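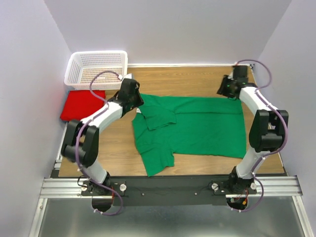

FOR IMMEDIATE RELEASE

Sunday, February 18, 2018

**Bileo Named Agency of Record for Chatzigeorgiou Home Furnishings**

LENWOOD — Bileo, an independent advertising and branding agency, has been named agency of record for Chatzigeorgiou Home Furnishings, the family-owned furniture and mattress retailer. The agency will handle brand strategy, creative, media planning and buying, and in-store materials for all of the company's locations. The appointment takes effect immediately.

Chatzigeorgiou opened its first showroom in downtown Lenwood and has since added stores in Kemby and the surrounding counties. It sells living room, dining room and bedroom furniture along with a full line of mattresses. Delivery and setup are handled by the company's own crews out of a warehouse on the east side of Lenwood.

The retailer chose Bileo after a review that included four agencies. Each was asked to visit the stores, talk with sales staff and present a plan for the coming year. Chatzigeorgiou had previously split its advertising among several outside vendors, with one shop producing television spots, another handling newspaper inserts and the company's own office staff managing its website and social media pages.

"We had a radio ad saying one thing and a flyer saying something else," the company said in a statement. "Customers would walk in asking about a sale that was only running at the other store. We wanted one group looking at all of it, and Bileo was the agency that spent the most time in our showrooms before telling us what to do."

**Research before creative**

Work on the account begins with a research phase. Bileo will interview recent customers as well as shoppers who visited a Chatzigeorgiou store and left without buying. The agency will also review past media spending against store traffic and sales by category. Findings will be shared with store managers before any new advertising is produced.

Early conversations with customers have already pointed to a few issues. Many shoppers in Kemby think of Chatzigeorgiou mainly as a mattress store. Shoppers in Lenwood, where the company has been in business longest, know the name well but tend to assume that prices are higher than they are. Delivery gets strong marks in both markets and has rarely been mentioned in the company's advertising.

"The delivery crews are one of the best things this company has going for it, and you would not know that from the ads," Bileo said. "They carry the old couch out, they put the bed together, they take the cardboard with them. People told us about that without being asked."

**New campaign planned for July**

The first full campaign under the new agreement is scheduled to launch in July, ahead of the back-to-school and late-summer selling season. It will include broadcast television, radio, outdoor, paid search and social media. Newspaper inserts will continue on a reduced schedule in areas where they still bring people into the stores.

Until then, current advertising will keep running with small changes. Bileo will bring the wording of offers in line across all locations, correct store hours in online listings, and replace two older television spots that show furniture no longer in stock. Shoppers should also see clearer price tags and financing information in the showrooms this spring.

The company's logo is part of the review. The sign over the original Lenwood store will stay as it is — both the agency and the family agreed on that at the first meeting — but a simplified version of the mark is being considered for trucks, store bags and the website.

Chatzigeorgiou expects its total advertising budget for the year to stay about even with last year's. Terms of the agreement were not disclosed.

**Account team**

The account will be run from Bileo's Lenwood office. The agency is adding two positions to support it, one in media buying and one in digital production. Both openings will be posted on the agency's website, and applications will be accepted for 30 days after posting. Candidates with a background in retail are encouraged to apply.

**About Bileo**

Bileo is an independent, full-service advertising and branding agency based in Lenwood. It works with retail, banking, health care and home services clients in the region. Services include brand strategy, creative development, media planning and buying, web design and video production.

**About Chatzigeorgiou Home Furnishings**

Chatzigeorgiou Home Furnishings is a family-owned retailer of furniture and mattresses with stores in Lenwood, Kemby and nearby communities. The company offers in-home delivery and setup, design help and financing at every location.

**Media contact**

Bileo Public Relations, Lenwood office. Store photos, logos and past campaign materials are available to reporters on request. Interviews with the account team and with Chatzigeorgiou management can be arranged through the same office.

\###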